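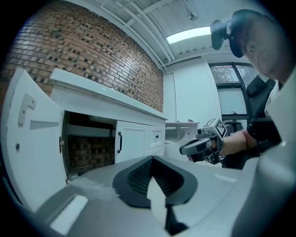
What does a robotics club do in its first few weeks, before anyone has a robot that moves by itself? It practises the jobs by hand, slowly and many times over, until everyone in the group can say what each job is made of.

November
By Yoga Majimbun
Category: Student Projects

Chapter 2: Opening Things

When I first took on the Monday club at Sikmont, I imagined we would be building arms and legs by the second week, and I had a cupboard full of motors ready to prove it. What we did in the end was open doors. We opened an awful lot of doors, and I have come to think it was the best start a group of beginners could have had — though I don't suppose all of them would have agreed with me at the time!

This chapter follows the Hutapea project, which was the club's name for its year of household tasks. You will need the notebook you began in Chapter 1, a partner, and a pair of hand-held grippers if your school has them. If it hasn't, kitchen tongs will do perfectly well for the first 2 exercises, and you can come back to the rest when you've borrowed something better (the Gollavwood group managed a whole term on tongs and were very cheerful about it).

A task that feels like one action to you is nearly always several. Take a cupboard door. You look for the handle, you bring your hand to it, you close your fingers, you pull, and then, without giving it a thought, you move your arm along a curve so that the door can swing on its hinges. Pull in a straight line and you will feel the door argue with you. Our members wrote that down as their first real discovery, and quite right too. 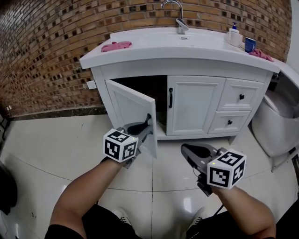

Choosing the handle matters more than beginners expect, and I would like you to spend a good part of your first session on it before you record a single attempt. A long bar gives you plenty of places to take hold, while a little round knob gives you very few, and your plan should say which sort you are dealing with. The vanity cabinet we worked on is handy for this, having an upright black bar on one door and small black knobs on its drawers, so a pair can practise both without moving house, as it were. Notice as well that one gripper is enough to hold the door, which leaves the other hand free, and deciding what that other hand should be doing is a question we shall return to at some length in the section on two-handed work.

Plan on a session of 45 minutes. One partner works and the other keeps the notebook, and you swap halfway through. For every attempt, write down where the gripper took hold, which way the arm travelled, and anything that felt awkward. Please write down the clumsy attempts too. Our Zelness notebook has 43 entries for a single door, and the ones I go back to most often are the ones marked "slipped" or "bumped the edge".

Exercise 2.1
Open and close a cupboard door at your usual speed, then again as slowly as you can manage. Write out each separate movement on its own line, and ask your partner to follow your list exactly as written, doing nothing you forgot to mention.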